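### 3.2 Sleep diaries and hot flash records

Women were recruited through two clinics in Ravville and one in Batberg. A woman could join if she was between 45 and 58 years old, had noticed a change in the length of her cycle in the last year, and was not taking hormones. In total 439 women gave consent. Of these, 27 left before the end of the first month, most of them for lack of time, and their diaries are not included in the results below.

Each woman filled in a short paper diary in the morning, before breakfast if possible. The diary asked for the time of going to bed, the number of times she woke up, the number of hot flashes she remembered, and a rating of the sleep from 0 (very bad) to 10 (very good). We preferred paper to a telephone application. In our earlier pilot, several women told us that they did not want to look at a screen at night, and two of them stopped writing for this reason.

The diary does not separate a waking caused by a hot flash from a waking with another cause. We discussed a separate question for this, but the women in the pilot found it difficult to answer. A person who wakes up hot does not always know which came first. We therefore report all wakings together, and the reader should keep this in mind when comparing our numbers with studies that use skin sensors.

Body temperature was not measured at home. Bedroom temperature was written down by the woman herself, with a simple thermometer that we gave her at the first visit. Some of these values are missing, mainly in September, when the thermometers for the Batberg clinic arrived late.
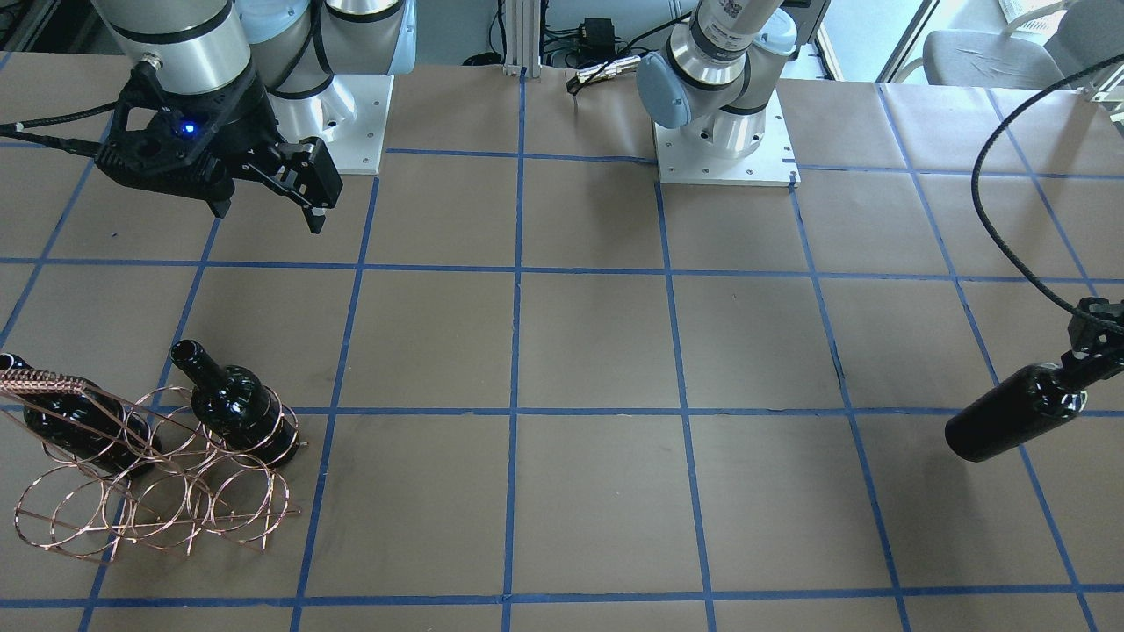

**Figure 2.** Two robot arms over a tabletop covered in brown paper, with a grid of blue tape.

### 3.3 Mood questionnaire

Mood was measured at the first visit and again after each complete month of diary. We used the Arancibia scale in its short form, which has twelve questions on the last two weeks. The questions on sleep were taken out of the total score. If they stay in, a woman who sleeps badly receives a higher mood score only by this fact, and the relation between the two would look stronger than it is.

The interviews were done by one trained nurse at each clinic. At the Stunurine Street clinic in Ravville the nurse changed in the middle of the study. The second nurse listened to recorded interviews of the first one for a week before she started, and we found no clear difference in the scores before and after the change. Women with a score above the limit for moderate depression were offered an appointment with their doctor in the same week. They stayed in the study if they wished.

### 3.4 Analysis

After removing pages without a sleep rating, 2358 diary weeks were available. For each week we calculated the mean number of wakings and the mean sleep rating, and the weeks were then grouped by month. A mixed model was used, with the woman as random effect and with age, smoking and previous depression as fixed effects. Bedroom temperature was added in a second model only, because of the missing values.

Previous depression was taken from the medical record and not from the memory of the woman. Where the record was not complete, the case was read by two of the authors separately, and differences were decided by Soledad Palma, who did not know the diary results at that time.

We did not correct for the day of the cycle. In this phase of life the cycle is often so irregular that the day has little meaning, and many women could not give the date of the last bleeding with certainty. The effect of this choice is discussed in Section 5.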